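The Brunmont leaflet went under every door in the Henriques block in March. It has a cheerful sun on the front and says that residents who follow its advice on air conditioning will "sleep better and save up to a third." Our project started as a way of finding out what "a third" was a third of. We still don't know, but we learned a fair amount about how such leaflets get written and how little people do with them.

## What the leaflet claims

The leaflet makes five claims. We shortened them, but the sense is the same:

1. Raising the setting a little at night cuts the bill "dramatically."
2. Turning the unit off and on wastes more power than leaving it running.
3. Lighter clothes and bedding let you use a higher setting.
4. A fan makes the room cooler.
5. Better sleep follows from all of the above.

The fourth is wrong as written. A fan moves air over your skin and you feel cooler, but the room doesn't cool down, and the motor adds a little heat. The second is repeated everywhere, and we couldn't find the reasoning behind it in anything the leaflet lists as a source. The sources are two web pages. One of them belongs to Trurkosetti, which sells the timers advertised on the back.

We wrote to Brunmont asking where the savings figure came from. The reply thanked us for our interest in greener living.

## What we did

We put simple plug-in meters on the air conditioners in 45 rooms, all with the same model of unit, and asked the people in them to write down the setting they chose each evening and how well they slept, as good, fair or bad. Half the list got a reminder of the leaflet's advice on a card. The other half (one room fewer) got nothing. Rooms were assigned by drawing slips, with Welington holding the bag and Deolinda drawing.

At the end we had 1,717 nightly entries that had both a meter reading and a setting. Entries missing either one were thrown out before we looked at any results. We're sorry to lose them, but filling them in by guesswork would have been worse.

## What we found, and how far we trust it

Rooms with a card used slightly less power than rooms without. That is the result we were expected to report, and on the poster version it would look fine. We don't put much weight on it, for these reasons.

The rooms with cards had more entries from the top floor, and the top floor is hotter. That should have pushed their use up, so perhaps the card worked even better than it seems. But the top floor also has more people who go home for long weekends, and an empty room uses nothing. We had no way of telling an empty room from a thrifty one. Some residents wrote "away" in the margin and some plainly didn't bother.

The written settings are a bigger problem. Several people filled in a whole week at one sitting, in the same pen, with the same number all the way down. Some of those rooms have meter readings that jump around from night to night. A person can keep one setting through a hot week and use different amounts of power, so this proves nothing by itself. We would still not bet on those diaries.

As for sleep, there was no pattern at all. "Fair" was the most common answer in both groups. People wrote "fair" before exams, after exams and on the night of the fire drill.

The claim about clothes and bedding was the hardest to test. We asked whether people had changed what they slept in, and most said they hadn't thought about it. One wrote that it was none of our business — a reasonable answer. The leaflet treats this as an easy win, but it gives no numbers, and we can't supply any.

## A word on the Listcombe study

Our instructor suggested we compare our work with the Listcombe project, done by an earlier class. Their report says savings were "clear and consistent." Their appendix has one table, the table has no units, and the group that got advice also got a prize for the lowest bill. We think the prize did the work. If you offer people money to use less power, some will sit in a hot room to win it, and that tells you very little about a leaflet.

## Beds
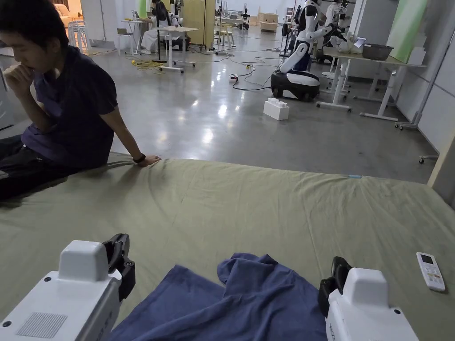
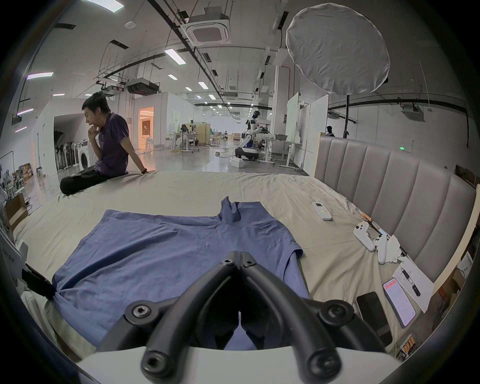 *By Deolinda Peixoto and Welington Xavier*
*May 29, 2023*

## What we would do differently

We would ask for fewer things. A diary with one question gets filled in and a diary with three gets made up. We would also record who is away, from the sign-out sheet at the desk if the housing office allows it, and put a cheap thermometer in every room so that the setting on the remote could be checked against the temperature people really had. Those two numbers are often treated as the same thing, including by us in our first proposal.

We would also test one claim at a time. The card carried all of the leaflet's advice, so even a solid difference between the groups would not say which part mattered.

Brunmont has since told the residents' office that a new edition is coming with "updated savings." We have asked to see the figures before it is printed.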